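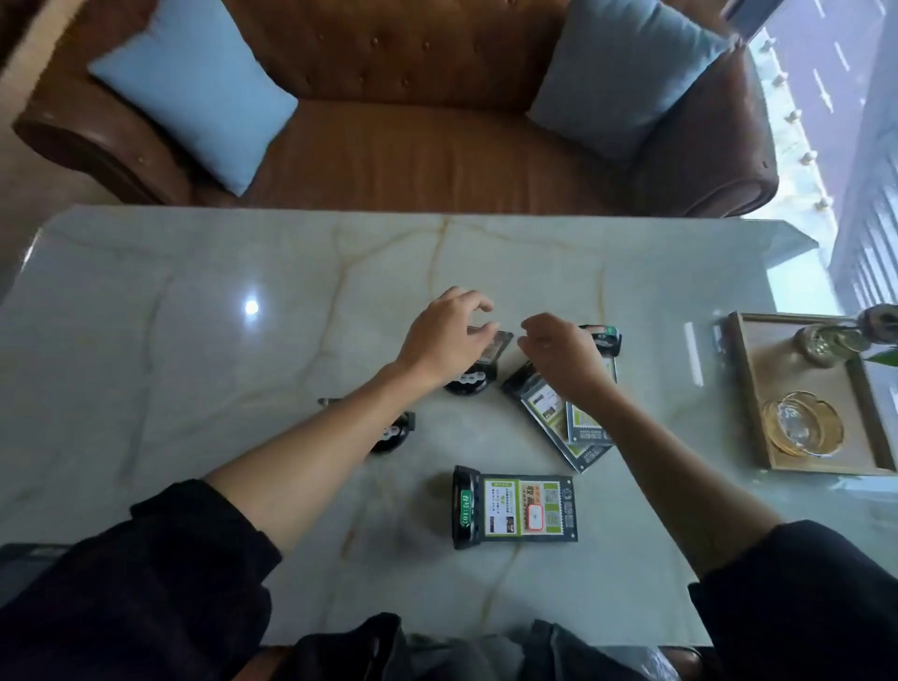
The manager at Jarkelero swears that table numbers make a dining room run faster. I have my doubts. The lounge has 14 tables, and surely anyone carrying a tray can find the tufted leather sofa with the two pale blue cushions. "You'd think so," she says. "Then you get two orders for the sofa." The stands came from Lindemann and cost her $130, cards included. Did service speed up? "It feels calmer." Measured how? She laughs – there are no measurements. She does admit that guests move them. "They slide the stand over to make room for plates, and it ends up next door." She plans to order more in January.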